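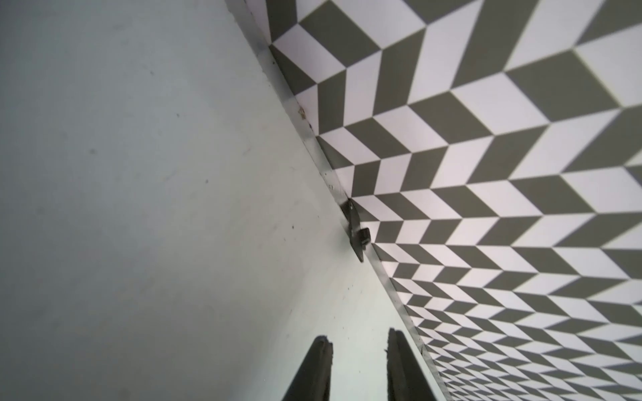

Angelica Dumlao wrote in to ask whether the metal strip between two surfaces has to come off before it can be cleaned properly. It does not, and in most cases it should stay where it is. The other questions we receive on edge strips and seams are answered below.

Filed under: Surfaces & Trim — Care Questions
December — by Ariel Enriquez

What does the strip do?
It covers the cut edge of one or both surfaces and keeps crumbs and liquid out of the seam. Where a pattern meets a plain surface, it also hides the cut tiles or cut repeats along the line.

Why does dirt collect there first?
A strip that stands slightly above the surface stops whatever the cloth is pushing. Wipe along the strip, never across it. Crossing it leaves a line of grit on the far side.

How do I deal with dark specks on a pale surface?
Dry first. Use a soft brush or a vacuum with the brush head fitted. Specks that remain after that are either stuck or part of the finish. Test one with a damp fingertip before reaching for a cleaner.

And a small brown or orange spot on the metal?
It may be food, glue residue or rust. Lay a damp cloth over it for 2 minutes and wipe. Food will lift. Glue needs a plastic scraper held flat. Rust that returns within a few days means water is sitting in the seam.

Can scuffs be polished out?
Light ones, sometimes. Work in the direction of the grain if the metal has one. Do not use steel wool. Coated strips should not be polished at all — the coating goes before the scuff does.

The strip has lifted at one end. Can I press it back?
Only if the channel under it is clean. Lift the loose end no more than needed, clear the debris, let it dry overnight, then bond it and weight it down.

Which replacement length should I order?
Folby strips are sold in 100 cm lengths. Measure the full seam and add 2 cm for trimming. Kuvance profile 446 fits the same channel but has a taller lip, so the two should not be joined in one run.

Does a geometric pattern need different care?
No. Streaks are harder to see on it, so check it from a low angle with a light on.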